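Chapter 4
Watching Robots Work

Before you start

I'd read plenty about robots before I ever stood near one that was doing anything. I had diagrams, I had a shelf of manuals, and I thought I had a pretty fair idea of what I'd see. Then I went along to the open day at Clarkcombe, and most of my ideas had to be thrown out by lunch!

So we're going to start this chapter with a visit. I'd like you to come through the day with me, a bit out of order (my notes are a mess), and hang on to your own questions as we go. The sums about joints and angles can wait until section 4.3.

The job on show was hanging keys. You do it every evening when you get home, probably while talking to someone or kicking off your shoes. You find the hook, you tip the ring over it, you let go. Try it tonight in slow motion and count up how many little corrections your fingers make. I gave up counting.

The target was a big marbled panel, all whitish grey with pinky-orange veins running through it, and I spent far too long admiring the colours when I should have been taking notes. Pretty, but think about what a pattern like that might mean for a camera trying to pick out something small against it.
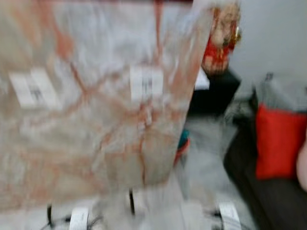
4.1 What to look for on a visit

If your class gets to a demonstration this year, pick one small part of the job and stick with it. I chose the grippers. Other people in my group watched the screens, or the cables, and when we compared notes on the bus it sounded as if we'd been to different places.

With two arms at work there's always a question of who does what. One might hold while the other moves, or both might reach for the same spot, and then somebody has had to think hard about elbows. Look at how close the fingers of the two arms come to each other in front of the panel, and at the keys hanging from the left-hand hook. The other two hooks are bare. Each is fixed to its own square of white tape, and they don't sit in a perfectly level row either, so the same reach won't do for all three.
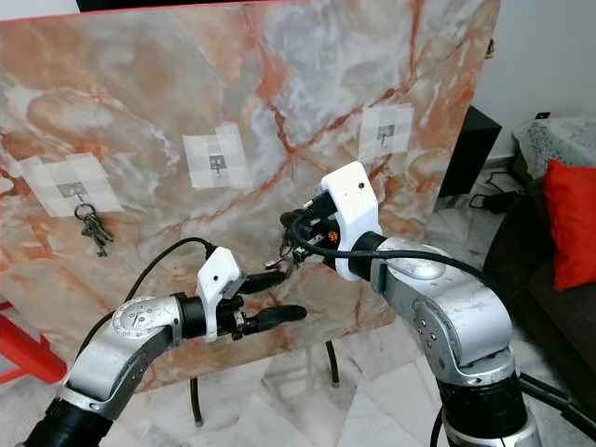 CLARKCOMBE, 7/14/24

I wrote this next bit on the steps outside, so forgive the handwriting (you can't see it, but my editor could).

Our guide told us the Manthorpe group had logged 771 tries at the key job before the open day, and that 139 of those were thrown out before anybody studied them. I asked why and got a long, cheerful answer about lighting. There were roughly 40 of us squashed into the talk afterwards, and the best question came from a kid in the front row who wanted to know what the arm does if it drops the keys. Write down your own answer before you turn the page. We'll come back to it in section 4.4.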